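Feeding garden birds through the cold months
by Deepak Tripathi

Start in November and keep going until spring. Birds learn where food is, so try to fill the feeders at the same time each morning.

Hang feeders two metres from a hedge. Sunflower hearts leave less mess than mixed seed. Fat balls should come out of their nets first.

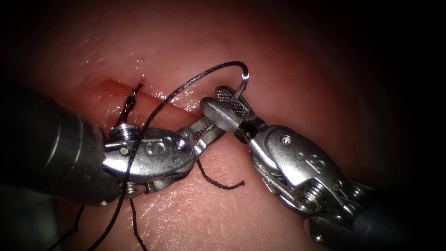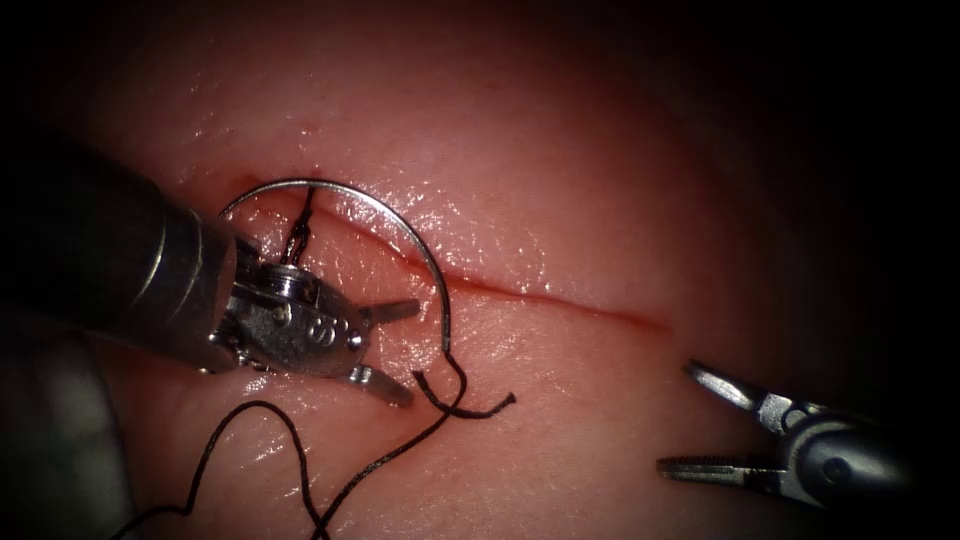
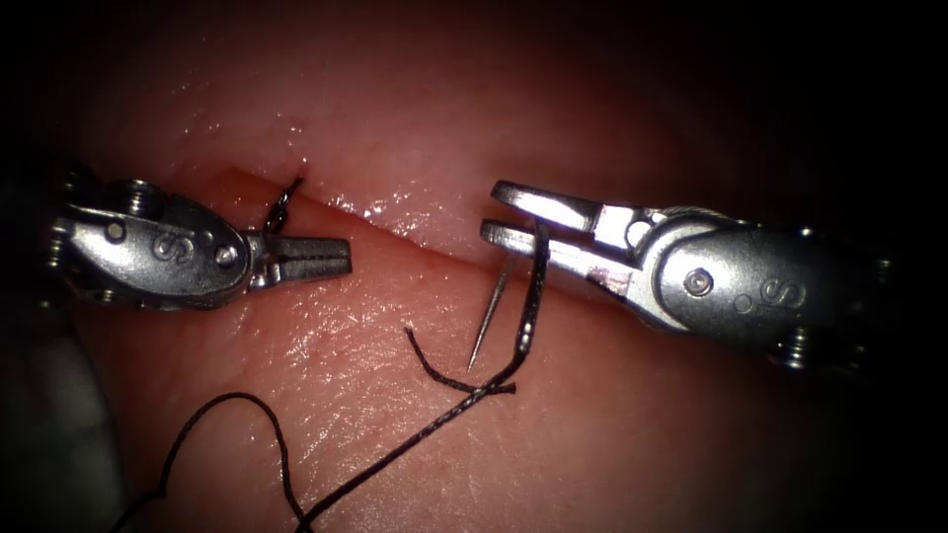
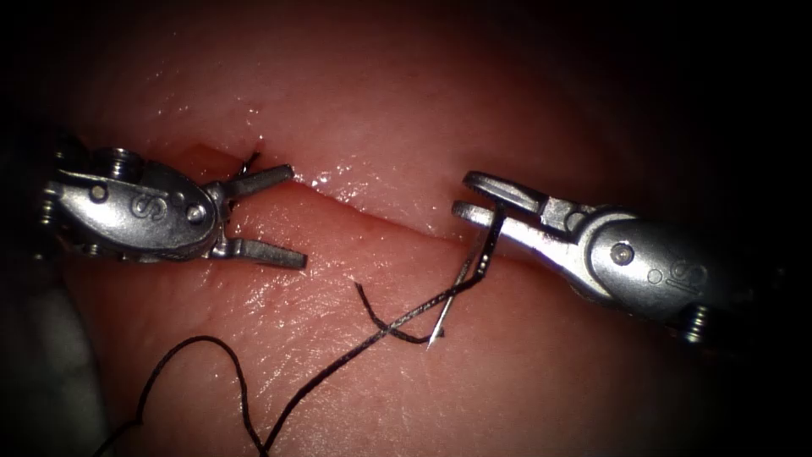 Wash feeders every week in hot soapy water, rinse and let them dry fully before refilling. Keep a separate brush for the job. I use a long bottle brush from Grodo, which reaches the bottom of the tube.

Water matters as much as seed. A shallow dish will do, up to three centimetres deep. On frosty mornings tip out the ice and refill it. Don't add salt.

Store seed in a metal bin with a tight lid, off the shed floor.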